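Looking After a Butcher-Block Table (Without Making a Career of It)

Print | E-mail

4 Apr 2021

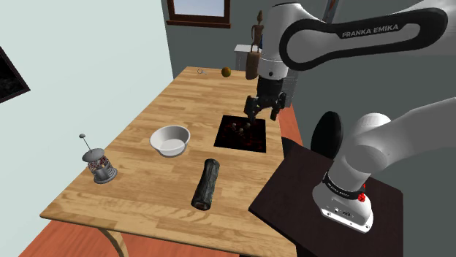
I've had one wooden table or another in my kitchen for most of my grown-up life, and I have made every mistake there is to make with them, so please take this as advice from somebody who once left a wet colander on bare maple for a whole weekend in August and came home to a ring the size of a dinner plate.

The everyday part is easy. Wipe with a cloth that's been wrung out well, a drop of dish soap if there's grease, then go over it again with a dry towel. Do the drying even when it looks dry already! Water likes to sit in the little seams between the staves, and that's where the trouble starts.

For stains, try salt and half a lemon first. Sprinkle, scrub with the cut side, leave it ten minutes and wipe. Beets and red wine usually give up after two rounds (turmeric is another matter, and I've made my peace with mine). If a mark is still there, a bit of fine sandpaper along the grain will take it down, but go over a wide patch and go gently, or you'll end up with a dip that catches every crumb in the house.

Now, oil. Food-grade mineral oil from the drugstore is perfectly good. Warm the bottle in a bowl of hot water, pour out more than seems sensible, and rub it in with an old T-shirt - the ends of the boards too, they drink the most. Leave it overnight and buff off whatever's left in the morning. A new table wants this once a week for a month, and after that I do mine whenever water stops beading on it. Please don't use olive oil. It goes sticky and then it smells, and you'll be weeks getting rid of it.

My neighbor Tetsuya Kikuchi melts a little beeswax into his oil, one part wax to four of oil, in a jar set in a pan of barely simmering water. I was doubtful, but he gave me a jar at Christmas and I've been using it on the cutting boards and rolling pin ever since. It keeps for ages in a cupboard.

One more thing while I think of it: if the legs wobble, check the bolts in winter, when the heat's been on and the wood has shrunk a little. A quarter turn is usually plenty.

Comments (11) | Share this tip | E-mail to a friend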